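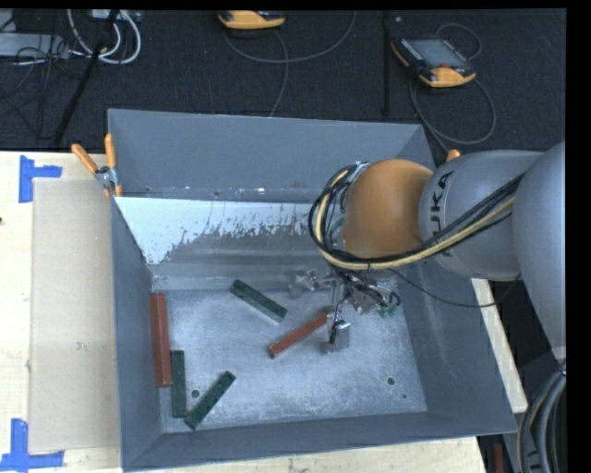
Home Threads Topics About

5 min read

Right, I promised a proper thread on the bin picking project, so make a cup of tea. This is our second year group project, four of us, one KUKA arm, one big metal bin and a lot of wooden-spoon energy.

The task sounds like something a toddler could do. Blocks go in the bin. Robot takes blocks out of the bin. Robot puts blocks on the table. A toddler would beat us, by the way, and would probably enjoy it more.

Our tutor is Heather Tapsell and she set the rules in August before we'd even met each other. Any mix of red and green blocks, tipped in any old how, no straightening them first. You get 30 picks for the final demo and a mark for each one that makes it out.

Every group names its code. Ours is Predodora, which came out of a long evening and a bag of crisps and means nothing at all. The group on the next bench are called Tanar and they have a logo already. We don't have a logo.

So, how it works. A camera looks down into the bin, our code has a guess at where each block is and which way it's pointing, picks the one it likes best, and the arm goes in for it. Five blocks at a time for now. We'll add more when we're braver.

The guess is the hard bit! A long thin block lying on its own is lovely. Two green ones with their ends close together look like one bent green thing, and Predodora gets very excited about grabbing the bend.

Red ones are much easier for us. The bin is bare metal, all scratches and smudges, and the red stands out a treat. The dark green goes murky against the grey and we lose the edges.

And then there's the shine. The sloping side of the bin catches the light and one patch goes pure white. First week, our code decided the white patch was a block. It was very sure about it too. 97 out of a possible never mind.

Glenys Costigan (technician, keeper of keys, has seen every mistake there is) told us to stop fiddling with the settings and simply tell the code to ignore everything that isn't the floor of the bin. Took me ten minutes. We had spent two afternoons on the settings.

Somebody asked about the gripper. Metal finger parts, silver brackets, with a fair bit of wiring. They need room either side of the block to get down and close. In the middle of the bin, no bother.

Against the wall is another story. If a block is lying right along the side there's nowhere for the outside finger to go, so the code has to skip it or try the end. We've had plenty of sulking about this. My view is skip it, take the easy ones, come back later. Our planner person says that's cowardly. We're doing it my way until someone writes the other way.

You also have to think about the wrist, the big orange joint just above the gripper. It's chunky! You can get the fingers in a perfect spot and then find the arm wants to lean its elbow on the rim of the bin to do it. So there's a check for that now, and it throws out loads of picks I'd have said were fine.

Cables get a post of their own. They run down the arm and loop round the joint, and if you let the wrist spin the long way round they go tight. We've limited how far it can turn. Boring line of code, best line of code.

Small tip for anyone starting one of these – fix your bin down. Ours has a clamp on the rim. We also put blue tape on the table to mark where things go, so if anything gets nudged you can see it. Before the tape we lost a whole morning to a bin that had crept sideways and a code change that got the blame.

Second tip, also from Glenys: run it slow. Slower than that. We did our first 200 practice picks at a crawl and I moaned the entire time, then I watched it head for the wrong side of a block and had all day to press stop.

Numbers, as people keep asking. Best run so far is 19 out of 30. Of the ones we missed, 10 were blocks up against a side, and the other one got picked up beautifully and dropped on the way out. I made a noise.

Our write-up has to include a bit on "where would this be useful", so we went through the Faulkner notes from last year's lot. They wrote pages on factories. Ours currently says "factories" and then a gap. If anybody has thoughts, my replies are open.

Next job is the dropping. I think we close the fingers too near one end and the block tips as it lifts. The plan is to aim for the middle of the block unless something's in the way, and work out how much being off-centre we can get away with.

After that, more green ones in the pile. Heather has hinted that the demo mix will be mostly green, and she was smiling when she said it.

Oh, and the Endero lot have offered to swap test piles with us – they set out our blocks, we set out theirs. I've already got a horrible one planned for them, all along one wall.

Back in the lab at two. Will add to this thread if we get past 19.

Contact | © Predodora project blog | Back to top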